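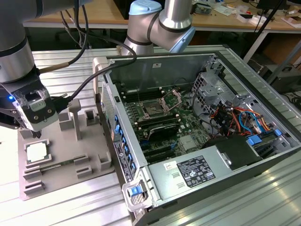 图一　侧板已拆下的台式机，处理器放在左边的灰色托盘上。

Duvden 项目中期进展报告
提交给：Rumell 基金会
提交日期：2022年12月10日
项目地点：Rilldale

一、本报告的范围

本报告说明 Duvden 项目从上一次报告以后到现在的工作。项目的内容没有改变：我们接收单位不再使用的台式电脑，检查内部，更换不好的零件，重新安装处理器和内存，然后把电脑交给 Rilldale 的学校和阅览室使用。基金会在批准资助时提出，希望我们在报告中少写计划，多写实际的情况，所以我尽量按照这个要求来写。有些地方我会写得比较细，例如处理器的放置和电缆的处理，原因是本期的大部分时间都用在这些细节上。

中文不是我的母语。如果某一个零件的名称和贵方习惯的名称不一样，请以附在最后的名称说明为准。

二、本期完成的主要工作

本期我们从 Nedeljković 公司接收了 26 台台式电脑，分 2 批运到。第一批在秋天到达，第二批在11月到达。全部电脑都是立式机箱，外壳比较完整，但是灰尘很多，有几台的前面板松动。接收的时候，我们给每一台写了编号卡，记录外观、有没有硬盘、有没有内存，以及电源标签上的数据。

按照原来的计划，接收以后应该马上通电试机。我们试了几台以后改变了顺序，现在是先打开侧板，看内部，然后再通电。这样做比较慢，可是比较安全。有一台电脑里面有一颗掉落的螺丝，正好在主板和机箱底板的中间，如果直接通电，主板可能会损坏。从那以后，我们对每一台电脑都先做内部检查，没有例外。

内部检查的内容写在一张表上。表的第一版太长，填一张表需要的时间比检查本身还要多。第二版删去了一半的项目，只留下下面这些：

机箱内有没有松动的螺丝或者异物；
处理器插座的接触面是否干净，有没有弯曲的针脚；
内存插槽两端的卡扣能不能正常打开和合上；
扩展卡一侧的塑料卡扣是否完整；
电源的标签是否清楚，电源线有没有破损；
硬盘架是否牢固；
散热器上的灰尘是否已经清理。

第二版的表从11月开始使用，到目前为止没有再修改。

检查完以后，电脑分成 3 类。第一类可以直接清洁和安装；第二类需要更换零件；第三类只作为零件来源。第三类的电脑我们也没有扔掉，里面的卡扣、把手、螺丝和数据线都拆下来，按种类放在盒子里。卡扣特别有用，因为塑料用了多年以后容易断，而单独购买这种小零件很困难，有时候价格比一条内存还高。

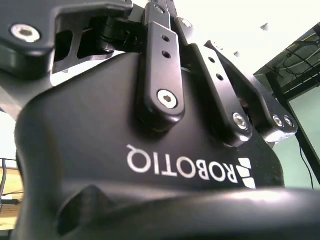

三、处理器的安装工作

处理器的安装是本期花费时间最多的一个步骤，也是出错最多的一个步骤，因此我单独写一节。

处理器本身是一块方形的小零件，上面是银色的金属盖。它的背面不能用手指触摸，放到桌上的时候也不能在桌面上滑动。在项目刚开始的时候，我们把拆下来的处理器放在一块布上，后来又改用小纸盒。布容易带静电，纸盒里的处理器看不清楚方向，每一次都要拿起来再看。我们也发生过一次把两种型号混在一起的情况，为了找出原因，用了整整一个上午。

现在我们使用一个灰色的固定托盘。托盘上面有浅的凹槽、方形的格子，还有几个窄的卡槽。处理器放在凹槽里，金属盖向上，这样方向一眼就可以看到。托盘一直放在机箱的左边，位置不变。我认为位置不变这一点很重要，操作的路线比较短，零件也不必从主板的上面经过。以前有一颗螺丝就是从主板上方经过的时候掉下去的。

托盘的凹槽深度曾经修改过。第一个样品太深，处理器放下去以后不容易取出来；第二个样品比较浅，可以从边上取出。我们现在用的是第二个样品的尺寸。托盘的图纸已经保存，如果基金会支持的其他项目想要使用，我们可以提供。

安装的步骤，目前写成下面的文字，贴在工作台旁边的墙上：

第一步，机箱侧放，开口向上，确认机箱不会摇动。
第二步，确认电源线没有接到插座。
第三步，打开处理器插座旁边的压杆，把金属固定架翻起来，一直翻到它自己可以停住的位置。
第四步，用灯从侧面照插座的接触面，检查有没有灰尘、头发和弯曲的针脚。
第五步，从托盘上取出处理器，看清楚角上的标记，垂直放下。
第六步，不要用力压。如果处理器没有平，取出来，重新放。
第七步，合上固定架，压下压杆。
第八步，涂导热膏，安装散热器，接好风扇的线。

第四步在第一版里没有，是后来加上的。加上这一步以后，我们发现有些电脑的问题并不在处理器，而在插座。以前我们看到电脑不能启动，就先换处理器，换了以后还是不能启动，然后再换内存，这样浪费了很多时间。

关于第六步，我想多说几句。新来的学员常常觉得应该用一点力，因为安装内存的时候确实需要用力。两种零件的手感很不一样。所以我们现在的教学顺序是先学处理器，过一个星期再学内存，中间不混在一起。学员的反映比较好，不过这个办法使用的时间还短，我不敢说得太肯定。

四、电缆和电源

机箱内部的电缆是另一个比较麻烦的地方。这一类电脑的电源线从电源出来以后，要经过硬盘架的旁边，再到主板。线的数量多，颜色也多，在原来的使用单位里有人增加过设备，也有人取下过设备，但是没有把线重新整理。打开侧板以后，经常看到线互相缠在一起。

我们没有把整理电缆作为单独的目标，因为电脑的外观对使用者影响不大。可是有两种情况必须处理：一种是线靠近风扇，另一种是线压在硬盘架的下面。这两种情况在检查表上都有位置可以填写。整理的时候只使用可以重复打开的扎带，不使用胶带。胶带用了几年以后会变黏，下一个打开机箱的人会很不方便。

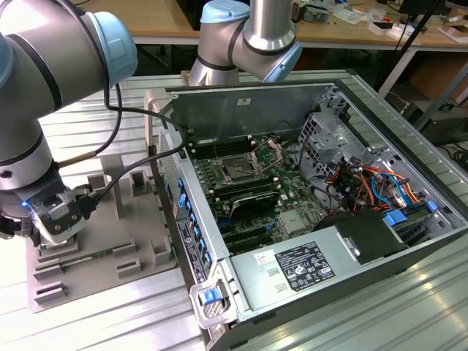
扎带的长度也有讲究，太长的话剩下的一段会伸到风扇里面，所以我们统一购买短的一种，需要长的时候就把两条连起来用。关于电源，我们只做外部的清洁和通电测试，不打开电源的外壳。这是安全方面的规定，在 Duvden 项目的第一份申请书里已经写明，本期没有改变。电源的标签要能够读清楚，如果标签已经磨损，读不出功率，这个电源就不再使用，换成一个标签完整的。我知道这样会淘汰一些可能还可以工作的电源，但是我们没有办法向学校保证它的功率，所以还是决定换掉。

外部的电源线也做同样的检查。插头的外壳要完整，线和插头连接的地方不能有裂口。合格的电源线卷好，用纸条写上日期，放在对应编号的电脑上面，交付的时候一起带走。第一批交付的时候，我们忘记了两条电源线，学校打电话来问，我们第二天才送到。从那以后，交付单上多了一行，专门写电源线。

五、工作台和工作环境

工作台的台面是带沟槽的铝面。这种台面平，也容易擦，缺点是小螺丝会滚到沟槽里面。我们的解决办法比较简单：螺丝拆下以后马上放到带磁铁的小碟里，不在台面上停留。每天工作结束以后，用软刷沿着沟槽刷一遍，刷出来的东西要看一下，有时候会找到一两颗螺丝，那就要回去检查当天打开过的机箱。

照明比上一期好。原来的灯在工作台的后面，机箱的侧壁会挡住光，插座附近正好在影子里。现在灯移到了上方，检查插座的时候再加一个手持的小灯。手持灯的费用很小，记在零星用品里面。

储存的空间仍然不够。第二批到达以后，有些等待检查的电脑只好放在走廊里，走廊的宽度因此变小，我们和房屋的管理方谈过，对方同意我们使用到年底。明年需要找一个固定的地方，这一点我在第七节里再写。

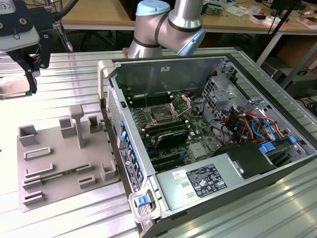 操作手册的编写从11月开始，目前完成了机箱外部、机箱内部和处理器三章，内存和硬盘两章还在写。手册的读者主要是以后在学校里负责电脑的老师，他们不一定学过硬件，所以我们决定所有的位置都用同一个方向来说明，也就是机箱侧放、开口向上的方向。按照这个方向，处理器插座在主板靠上的地方，内存插槽在插座的左边，硬盘架在右上方，电源在最下面，带蓝色卡扣的浅灰色把手靠近左下角。读者把自己的电脑也放成这样，就可以一个一个地对照。在手册的初稿里，我曾经使用“前面”和“后面”，试读的老师分不清楚这是电脑立着时候的前面，还是躺着时候的前面，后来全部改掉了。

手册里有一页专门说明名称。同一个零件，不同的人有不同的叫法，比如固定处理器的金属架，有人叫“扣具”，有人叫“盖子”，还有人叫“铁框”。手册统一写成“固定架”，在名称说明里列出其他的叫法。我自己在学习这些中文词的时候也遇到过同样的困难，所以我觉得这一页对别人也会有帮助。

六、经费使用情况

本期基金会拨付的金额是 3,000 欧元，已经全部到账。支出分为下面几项：

更换零件，主要是内存、硬盘和散热风扇；
工具和消耗品，包括导热膏、防静电手环、软刷、扎带和手持灯；
托盘样品的制作；
运输，包括从 Nedeljković 公司到 Rilldale 的运输和向学校的交付；
操作手册的试印。

其中更换零件的支出最多，和预算相符。运输的支出比预算高，原因是第二批没有能够和第一批一起运来，多用了一次车。托盘样品的支出比预算低。我们用托盘一项节省下来的钱补充了运输，没有向基金会申请增加。各项的具体金额和票据复印件在财务附件里，这里不再重复。

有一张购买内存的票据上写错了我们单位的名称，供货方已经答应重新开，收到以后我会补寄。在补寄以前，请贵方暂时把这一项作为未结清处理。

七、遇到的问题和下一步工作

第一个问题是储存空间，前面已经提到。我们看过一间带架子的房间，租金可以接受，但是在二楼，没有电梯，搬运机箱比较辛苦。另外一间在一楼，面积小一些，明年春天以后才能使用。我个人比较倾向于一楼的那一间，最后的决定要等到下一次项目会议。

第二个问题是零件的型号。同一批电脑看起来一样，内部不一定一样。内存的规格不同，散热器的固定方式也不同。我们以后会请捐赠单位在运送以前提供型号清单，Nedeljković 公司已经表示可以配合。

第三个问题是学校的时间。学校希望在假期里接收和摆放电脑，这样不影响上课，而我们在假期里工作的人比较少。交付的日期因此可能集中在假期前的几天，我们已经开始和学校分别约定时间。

下一期的工作主要有下面几项：

完成第二批电脑的内部检查和分类；
完成手册的内存和硬盘两章，请老师试读；
确定储存地点，把走廊里的电脑搬走；
对已经交付的电脑做一次回访，记录使用中的问题；
再制作一个托盘，给第二个工作位置使用。

关于回访，我们准备了一张很短的问题单，主要问三件事：电脑能不能正常启动，声音大不大，有没有自己打开过侧板。最后一件事需要特别了解，因为有一所学校说他们自己增加了一条内存，我们想知道他们是怎么做的，手册里的说明够不够用。

如果基金会希望在下一期报告以前来 Rilldale 看一看工作的情况，请提前一个星期通知我们，我们会安排在有安装工作的日子。

八、名称说明

固定架：处理器插座上可以翻开的金属架，用来压住处理器。
压杆：固定架旁边的金属杆，先打开压杆，才能翻开固定架。
托盘：放在机箱左边、用来放处理器和小零件的灰色固定托盘。
卡扣：机箱内外用来固定扩展卡、把手或者侧板的塑料零件，多数为蓝色。
硬盘架：机箱内部安装硬盘的金属架。
侧板：机箱侧面可以拆下的盖板，检查和安装以前要先拆下。

财务附件和交付单复印件另外寄送。

Duvden 项目报告编写人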